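November, Wellden glaze room

Third try at the Lorneck celadon. Mixed 500 g dry, sieved twice. Still settles hard overnight, so Jhun added a pinch of Epsom salts. Foam piece is in the blue bin.
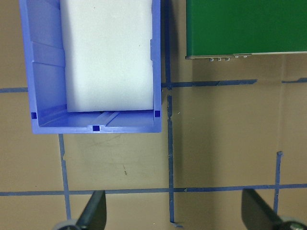 Test tiles

Dipped 10 on the brown stoneware. Kristine wants half with a second coat – fine, but mark the backs.
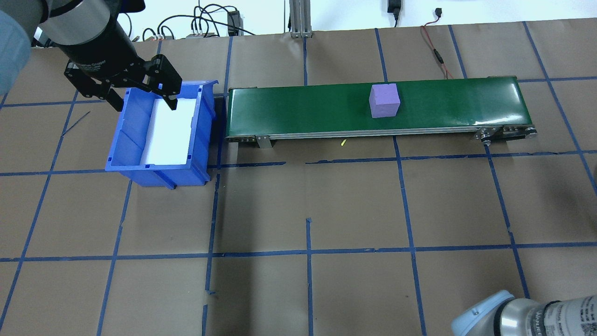 Pinholes on the last batch were all near the rim. Eftychia thinks the bisque was too low. Slower ramp this time, 20 minute hold at the top. 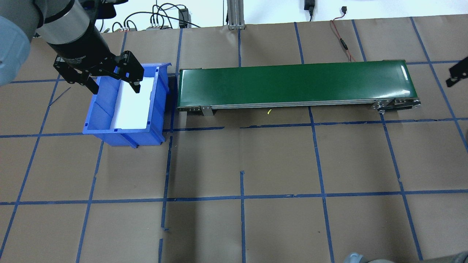 Danilo has the cone packs. Ask him before loading the bottom shelf.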